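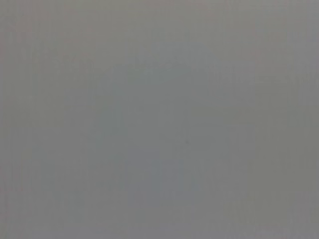 Uliana Ivanyshyn wrote to me that a town without benches is a town which does not want its old people outside. I think she is right, and I would add the young mothers and the tired ones after work.

Search this site Search
2 min read

In Jirnthorpe the council took away 11 benches in March. The reason was noise in the evening. Now the evening is quiet, this is true, but the morning is quiet also. My neighbor used to walk to the market and rest 2 times on the way – now she asks her son to drive her.

A bench costs little compared with a parking place, and we never ask if a parking place makes noise. I do not want all of them back on the same corner. Put them near the pharmacy, near the school, and at the bus stop on the Sarnness road, where people wait standing in any weather.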